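4. Préparer le flacon et remonter la tête de pulvérisation

Le fabricant promet un montage « en quelques secondes ». Comptez plutôt le temps de lire cette page.

4.1 Dégagez un plateau lisse et clair. Le plastique transparent s'y voit mal, je le reconnais, mais les saletés y ressortent mieux que sur du bois.

4.2 Posez le flacon Plornent ouvert, goulot accessible, et contrôlez le filetage du bout du doigt. Une bavure suffit à faire fuir l'ensemble, quoi qu'en dise la fiche Setska.

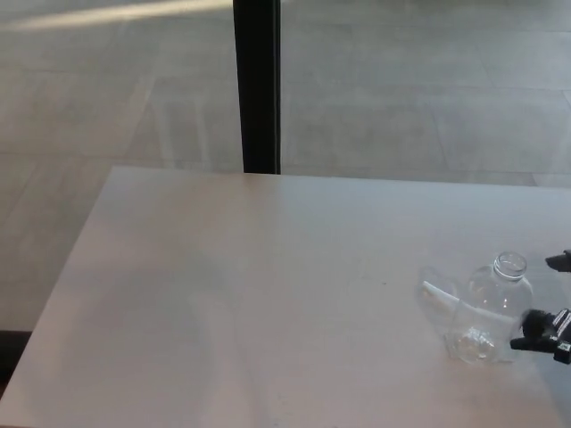

4.3 Décollez toute bande de papier avant le rinçage. L'eau tiède est censée suffire ; chez moi, il a fallu laisser tremper 20 minutes.

Attention : n'utilisez pas d'eau à 60 degrés. La notice l'autorise, je ne m'y risquerais pas avec un plastique aussi mince.

4.4 Remplissez jusqu'à l'épaule, pas plus haut. Le tube plongeur prend de la place et le trop-plein finit sur la table.

4.5 Vissez la tête à la main, sans pince. Si elle part de travers, dévissez entièrement et recommencez – forcer n'a jamais redressé un filetage.

4.6 Maintenez le flacon debout par le haut et orientez la buse à l'opposé de vous avant de toucher à la gâchette.
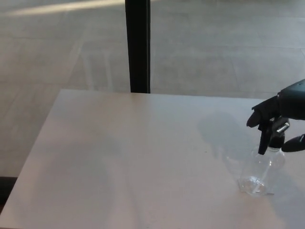
4.7 Amorcez à vide, par pressions lentes. La notice parle de trois pressions, Noman Warraich en a relevé 21 sur un flacon neuf. Si rien ne sort ensuite, vérifiez que le tube touche le fond.

Remarque : la tête de rechange Fledach, référence 3581, est annoncée comme universelle. Essayez-la d'abord avec de l'eau claire, au-dessus d'un évier.

4.8 Essuyez le plateau, puis passez au chapitre 5 pour l'étiquetage.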